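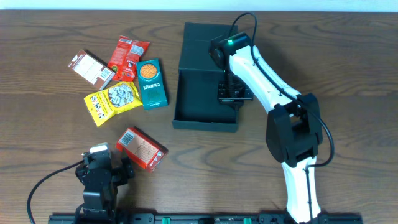
Lab day at Stoden, notes from the visit

Written up 10 Jun 2022, mostly from a notebook I can barely read. Sorry for the gaps.

Got there late, parking is hopeless. Missed the welcome talk and went straight down to the Clonov bench, the one I came for anyway. Two arms on one rail, a small black one on the left and a big white one on the right. Wood table between them, snack packets and boxes to pick from.

The method first. They don't write out motions. A person steers both arms through a job, over and over, and the model learns from the recordings. Old news by now. What's new is how they pick which recordings to keep. They started with 3000 runs and trained on all of them. Then they had the model score each run by how much it dissagreed with its own guess, threw out the dull ones, and trained again on the 940 left. The smaller set did better on packets it had never seen. Not by a mile, but better, and training was done a lot sooner.

I asked if that was just luck. Fair question, they said — so they'd redone it with random sets of 940 and those came out worse than the full pile. That sold me. 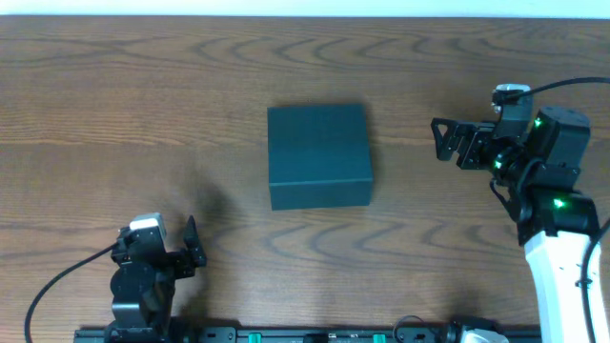
Weak spot is still the handoff between arms. The two grippers are nothing alike and the model gets confused about who should move first. Brovis, upstairs, has the same trouble with its own setup and is trying a shared clock signal. Saw a slide on it, no demo. Each new job gets 25 test tries before they put a score on the wall, which seems low to me. They agreed, more or less.

Sowa session after lunch was mostly sales. Left after 2 slides and went back downstairs to ask about soft bags. Bags are harder then boxes, they fold in the grip and the model reads that as a miss.

Paper draft due in July. I'm on the list for a copy. Coffee was good, bring a sweater, the basement is freezing.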